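The tablecloth stays

Quick one tonight because I have bread in the oven and a kid who needs a ride in 40 minutes.

So. The table. If you've been reading a while you know the table. It's square, it sits under the flower painting, and everything in this house lands on it. Mail. Socks. A flashlight. Half a bag of rice one time, long story. I've been saying since September that I'd deal with it and today I finally did, or mostly did.

First thing, the cloth. I took a vote on whether to get rid of it (family group chat, big mistake). My cousin Anayeli says it looks like a kid's birthday party. My mother in law, Elvia, says it wipes clean and what else do you want from a tablecloth. She wins. It's the shiny kind, white and beige-gray checks, with little presents and a teapot and a cookie printed all over it. Starfish too. Why starfish? I've eaten breakfast on that cloth for years and never once asked.

I did look at plain ones. There's a linen one at Judmont, very pretty, very serious, and then I pictured spaghetti on it and closed the tab.

OK so what I did.

Everything off. All of it, onto the couch. This is the part I hate because now the couch is bad too and you can't sit down and give up, which I guess helps. Wiped the cloth with warm water and a drop of dish soap, then again with just water. There was a sticky ring that needed the butter knife treatment. Gently! Flat side. Don't gouge it.

Then piles. I don't do the fancy sorting with labels. Mine are: goes in another room, goes in the trash, goes back on the table becuase we really do use it there. The other-room pile was huge. Two library books (sorry, library). A screwdriver. Three of Nattawut's phone chargers, one of which he has been accusing me of throwing out. I'd like that on the record.

Trash was mostly paper. Receipts, a takeout menu from a place that closed, a coupon for 500 bonus points at a store I've been in exactly once.

The back-on-the-table pile is where it gets hard. My rule was supposed to be one tray and whatever doesn't fit has to leave. The tray is a shallow one with mint green edges, it used to live under the bathroom sink holding nothing in particular. I like it because it's low, so you can see what you've got and you can't stack your way out of the problem. Or you can but it looks terrible.

Well. It's full. Fabric mostly, I'm not going to lie. The fuzzy pink and white zigzag one I can't part with. The light blue one is folded and I want credit for that. There's a leopard print piece in there too, and a sponge, and the corner on the right is still a tangle of pink and white and beige that I just sort of pushed down with my hand and walked away from. I'll get to it. Tomorrow maybe. Montserrat says to put each piece in its own zip bag and I love her but no.

Not in the tray: the supplement bottle, which stays out on the table where I'll see it or I will forget it exists. I've tried the cabinet. I've tried the windowsill. It has to be right in my face. Also the little teal container with the pattern on the lid, which doesn't have a home yet. I keep picking it up and putting it back down.

Time on all this, a bit over an hour, with a phone call in the middle. Money spent, zero. I was very tempted by a set of drawer dividers from Clernari and I had them in the cart, and then I remembered the last set of dividers, which are in a drawer, not dividing anything.

Things I'd do diffrent: start earlier in the day. Do the fabric FIRST while you still have patience, not last when you're hungry. Have a bag ready for the trash so you're not walking back and forth to the kitchen with one receipt at a time like I was.

Next is the hall closet. Please nobody ask me about the hall closet.

If you have a trick for keeping scraps flat in a low tray, leave it in the comments, I read all of them even when I'm slow to answer. And to the reader who asked where the rug came from, the red one with the gold swirls, it was a hand me down, so I can't help you, sorry! Oven's beeping. Here's where I left it. 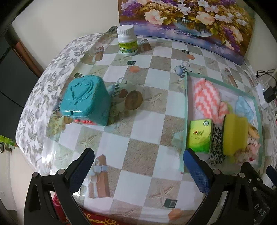
Table, tonight. Tray full, teal thing still homeless.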